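**Ticket 77 - Neklow board pieces, tag labels lifting and misreads**

Status: open
Opened: 25 September 2022
Product: Neklow tabletop set, white pieces (square block base, pawn-style knob)
Reader app: Pendeo

**Problem**

Pendeo drops pieces in the middle of a game. The piece is on the board, but the app shows the square as free. It comes back if you turn the piece a little, then drops again. Only the white side does this.

**Tried so far**

1. Restarted Pendeo and reloaded the board layout. No change.
2. Wiped the blocks with a dry cloth. No change.
3. Swapped the dropping pieces to other squares. The fault moved with the pieces, so the board is fine.
4. Turned the desk lamp down to 50 percent. Drops went from 11 in one game to 3.
5. Pressed the label edges down with a thumbnail. Two of them lifted again overnight.

**Notes**

The labels are the paper ones from the Avmont sheet we bought in January. They were cut by hand and the cutting was rough. The app wants a white margin on all sides of the black border, and on a few blocks that margin is thin.

Light matters too. The plastic has a waxy shine, and a piece nearer the lamp gets a lot brighter than the one next to it.

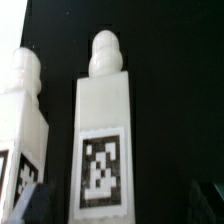

The tags sit on the lower half of the block, which is where the kit sheet says to put them. I would like to move them up, but then the old layout file won't match - it has the tag height saved in it.

D'Amico sells precut matte labels in the same size. I have not ordered any yet.

**Next steps**

- Recut and replace the labels on the dropping pieces, using a steel ruler this time.
- Move the lamp to the far side of the table and play one full game at the same 50 percent setting.
- If it still drops pieces, order the D'Amico labels and redo the white side.

**Question for support**

Can the tag height be edited in the layout file, or do I have to register every piece again?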